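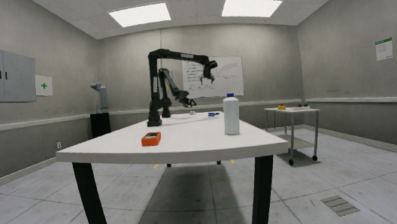 A reader wrote in last week to say she'd give up her dishwasher, her bread machine and possibly her car for anything that would put the groceries away, and could we please do a page on whether that's coming. Two more chimed in under her note asking the same about laundry and about sorting screws.

So, a whole page of it! I've been following this stuff for years and I love it, and I've tried to keep to what's useful if you're standing in a kitchen or at a workbench wondering what a machine could take off your hands.

*Updated 2020-03-25*

## Chores a machine can do today

**Vacuuming flat floors.** Yes, and well. Pick up cords and socks first. If you have a rug with tassels, fold them under or the brush will eat them. My Savel goes out every morning after breakfast and the dog has stopped caring.

**Mopping.** Sort of. The wet pads are fine for dust and paw prints on tile. Dried jam still wants you and a rag.

**Stirring.** The Yimyam pot stirrer is a silly little thing and I adore it. Three legs, one motor, sits in the pan. Great for custard and polenta, hopeless for anything with big chunks. Grease the rim of the pot before you start and it won't squeak.

**Cutting lawns.** Fine on a flat yard, fussy on a slope.

## Chores that are close

**Picking up a bottle and setting it down somewhere else.** Sounds like nothing, right? For an arm with a gripper it's a good day's work. A tall, smooth bottle with a screw cap is one of the friendlier shapes, and a full one behaves differently from a half-empty one, so the arm has to cope with both. Two arms open up a lot more – one holds the bottle, the other goes for the cap – and that's the part I get excited about.

**Clearing a bench.** Mixed small stuff is harder. A chunky handheld tool is easy to grab if it's lying the right way around, and a tiny part next to it may get missed completely. A lot of this gets tried out in simulation now, where the arms and the table are all computer-made and you can drop a thing 700 times without sweeping up.

**Loading a dishwasher.** I've seen a Wekora demo video where an arm racked 18 plates, one after another, all the same size. Then they gave it a colander. Watch it if you can find it.

## Chores that are still yours

- Folding a fitted sheet (also still not mine, I ball them up)
- Getting the last of the peanut butter out
- Untangling extension cords
- Finding the lid that goes with the container
- Scrubbing grout in corners

Soft, tangled and sticky are the three things to watch for. If a chore involves any of them, plan on doing it by hand for a good while yet.

## Make your shop ready anyway

The fun part is that everything that would help a robot helps you too. I redid my bench on this idea over the winter and I'm faster at it already.

1. Give each tool one spot and one direction. Handle toward you, always.
2. Use a light-colored top. Dark screws show up on it right away.
3. Leave a hand's width between things. Crowded bottles get knocked over by people too.
4. Stand tall bottles at one side, away from where your elbows travel.
5. Put the stop switch where you can hit it without reaching across the work. This goes for a table saw or a drill press as much as anything fancy.
6. Roll it if you can. A small cart beside the bench beats a shelf behind you.
7. Keep a whiteboard on the wall and write down what you changed and when. Wipe it with a bit of rubbing alcohol if the marker has been up since fall.

## What it costs

A hobby-size arm from Cukell was listed at $338 when I looked. That one lifts about as much as an egg and you'll be tightening its joints every weekend, but what a way to learn. The next size up was $2,082, gripper not included, so read the parts list before you order. Bolt either one down to something heavy. Mine walked itself off a card table in March and took a mug with it.

If you've gotten a small arm to do a real chore at home, even badly, send it in. I'd especially like to hear from anyone who has tried sorting silverware. Forks seem to be the trouble.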